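I get a lot of emails about what it really costs to put a two-armed robot to work on clothes, so I've gathered my answers in one place. Last updated 27 September 2019.

## Should I buy one arm or two?

Two, if garments are your thing! One arm is fine for lifting jeans out of a basket, but hangers are fiddly and you'll want a second gripper nearby. I priced a single Tillari arm first, then wasted weeks trying to make the sums work before going back for the pair.

## What do people forget to budget for?

Fingertips. I put down nothing for them in my first plan (silly me) and now I keep a line for 6 spare sets from Skonari.

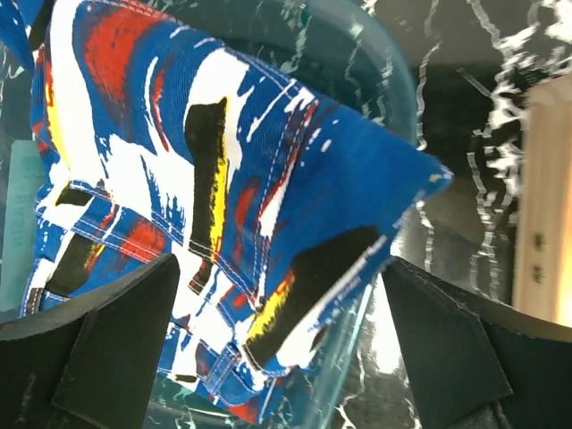

Denim is heavy and has thick seams, so please try your pads on it before you order a boxful. Ask the seller for samples – Mendano sent me theirs free, though I did have to nag.

## How long is delivery?

My quote said 52 days and the arms took 90. If you need to be running by December, order in summer and don't book anyone's time until the crates are in the building.

## Do I need special baskets, hangers and rails?

Nope. I use ordinary plastic baskets and hangers, and a bit of plain wood does plenty. My whole budget for this lot was £193, and I'd spend it the same way again.

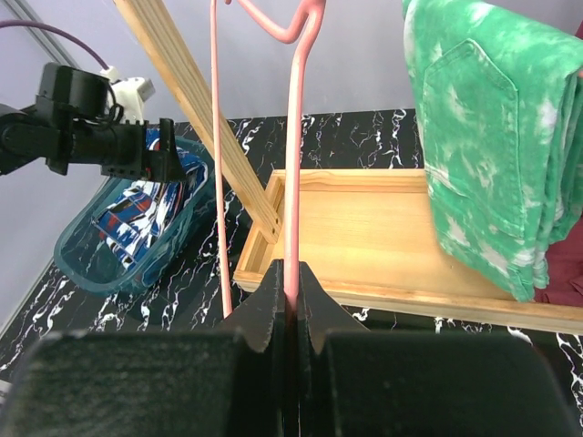 ## Is a service plan worth it?

For the first year, yes. I took the Lodhi one and used it for cables mostly. Do check whether call-outs are included, as mine weren't and I only spotted it on the invoice.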